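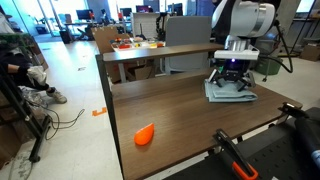 Mikrofaser oder Baumwolle für dunkle Tischplatte, und wie legt ihr die Tücher zusammen?

Clondemeck Forum > Haushalt und Werkraum > Möbelpflege

falzbein
Beiträge: 778
Sep 2, 2022

Hallo zusammen,

auf dem Bild ist unser Arbeitstisch mit dem blaugrauen Tuch, um das es mir geht. Der Tisch ist ein Solberg in Dunkelbraun mit dem erhöhten Bord hinten, gekauft im Dezember. Die Tücher sind von Prinetti, Baumwolle, nach Packung bis 60 Grad waschbar.

Zwei Fragen:

1. Auf der dunklen Platte bleiben nach dem Wischen Fusseln liegen. Bei Seitenlicht vom Fenster sieht man jede einzelne. Liegt das am Tuch oder an der Oberfläche? Ich habe die Platte einmal mit Kiston Möbelöl behandelt, seitdem kommt es mir schlimmer vor.

2. Die Tücher werden bei uns direkt auf dem Tisch gefaltet und dann gestapelt. Bisher einmal längs, einmal quer. Der Stapel rutscht aber, sobald man oben eins wegnimmt. Wie macht ihr das?

Danke schon mal.

kernseife_nord
Beiträge: 60

Zu 1: Das liegt am Tuch. Neue Baumwolle fusselt immer. Wasch sie ein paarmal ohne Weichspüler und getrennt von Frottee, dann wird es besser. Weichspüler legt sich auf die Faser, danach schmiert es nur noch.

Zu 2: Dritteln. Beide Seiten zur Mitte einschlagen, dann einmal quer. Die offene Kante liegt innen und das Päckchen bleibt zu.

plattenleger

Sehe ich anders. Wenn es nach dem Öl schlimmer geworden ist, dann ist zu viel Öl drauf. Kiston muss man nach dem Auftragen gründlich abnehmen, sonst bleibt ein klebriger Film und der hält jede Faser fest. Mach die Probe: mit dem Handrücken über die Platte streichen. Wenn es bremst, ist es das Öl.

kernseife_nord

Im Dezember gekauft, da klebt jetzt nichts mehr.

falzbein

Geölt habe ich erst vor sechs Wochen. Handrückenprobe gemacht: vorne an der Kante glatt, unter dem Bord bremst es ein wenig. Dort bin ich beim Abnehmen wohl schlecht hingekommen.

plattenleger

Dann nimm dir genau die Stelle noch mal vor. Fusselfreier Lappen, ganz wenig frisches Öl drauf, das löst den alten Film an. Danach mit einem zweiten, trockenen Lappen nachreiben, immer in Faserrichtung. Über Nacht stehen lassen und nichts drauflegen. Die Lappen bitte ausgebreitet trocknen lassen und nicht zusammengeknüllt in den Eimer werfen — die können sich selbst entzünden.

spuelstein

Andere Sache: Auf dem Bild sitzt vorne an der Kante eine Zwinge mit orangem Griff und rechts noch eine. Legst du da etwas unter? Auf geöltem Holz drücken sich die Backen durch. Ich habe an meinem Schreibtisch zwei Dellen, die gehen nicht mehr raus.

falzbein

Guter Hinweis, darauf habe ich bisher nicht geachtet. Reicht Filz?

spuelstein

Filz saugt sich mit Öl voll und färbt je nach Sorte ab. Ich nehme Kork, dünne Scheiben, auf die Backe geklebt.

plattenleger

Ein Stück Sperrholz tut es auch und verteilt den Druck besser. Kork bröselt nach einer Weile.

spuelstein

Bei mir bröselt nichts, aber gut. Dellen kannst du mit feuchtem Tuch und Bügeleisen versuchen. Bei furnierten Platten würde ich davon die Finger lassen.

wollmaus_west

Noch mal zum Falten. Ich habe beides probiert, Dritteln und Vierteln. Dritteln hält besser zusammen, dauert aber länger, und bei dünnen Tüchern verrutscht die Innenkante. Wichtiger finde ich, dass man nach jedem Schlag einmal mit der flachen Hand drüberstreicht, von der Falte nach außen. Sonst ist Luft drin und der Stapel kippt, egal wie man faltet.

Beim Stapeln lege ich die geschlossene Kante immer nach vorne und ziehe einzelne Tücher nie aus der Mitte.

kernseife_nord

Für dünne Tücher stimmt das. Meine sind aus Waffelpique, da verrutscht nichts.

Mikrofaser würde ich auf der geölten Platte übrigens weglassen. Zum Staubwischen bleibt sie am Holz hängen, wenn die Oberfläche nicht ganz geschlossen ist.

wollmaus_west

Nehme ich seit Jahren auf geöltem Tisch, ohne Probleme. Kommt auf den Flor an, die glatten für Fenster gehen gut.

falzbein

Danke an alle. Ich öle am Wochenende unter dem Bord nach und wasche die Prinetti so lange getrennt. Für die Zwingen schneide ich mir Sperrholz zu, davon liegt noch ein Rest im Keller. Das mit dem Dritteln habe ich eben probiert, die Päckchen werden ziemlich schmal. Streicht ihr die Tücher vor dem ersten Schlag auch schon glatt oder erst danach?

wollmaus_west

Vorher einmal, und die Ecken kurz ziehen. Nach dem Trockner kannst du dir das sparen, wenn du sie gleich herausnimmst.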